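Overgaard Gallery to present works on paper by Heiðrún Vigfúsdóttir

CALLBY. Overgaard Gallery will open its spring program in March with an exhibition of etchings and gouaches by Heiðrún Vigfúsdóttir. The exhibition, titled Roletti, occupies both ground-floor rooms and is the artist's first at the gallery.

The works were made over two winters in a rented studio above the harbor at Gellton. The subject throughout is the Roletti building, a former rope works on the east quay, drawn from the same window at different hours. The exhibition comprises 20 etchings and a smaller group of gouaches on the same motif.

The etchings are printed in black and one gray on 300 gsm cotton paper. Line etching and aquatint are combined on a single copper plate; the gray is applied from a second plate, with registration by pinholes at the upper margin. Plates were bitten in ferric chloride. Proofing and editioning were carried out by Bayu Sitompul at his workshop in Callby. Editions are closed and the plates have been canceled. A canceled impression from each plate will be available for inspection at the desk.

The gouaches are unvarnished and are shown behind non-reflective glass. Light levels in the rear room will be kept low for the duration, and visitors should allow a moment for their eyes to adjust. Flash is not permitted in either room.

Framed and unframed impressions are offered for sale. Framed works remain on the wall until the exhibition closes. Unframed impressions may be collected from the desk once payment has cleared. A price list is available on request and will not be published online.

The opening reception begins at 6 p.m. The artist will be present. Sitompul will demonstrate the inking and wiping of a two-color plate in the front room at 7 p.m. Admission is free. Step-free entrance is from the yard.

A checklist with plate sizes, paper sizes and edition numbers is available to press by email from the gallery. Reproduction requires a full caption and credit to the artist and printer.
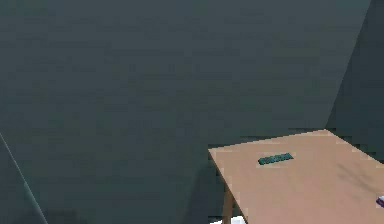

Bayu Sitompul asked that the gray be described as a warm black thinned with transparent base, as no white was added to the ink at any stage of the printing.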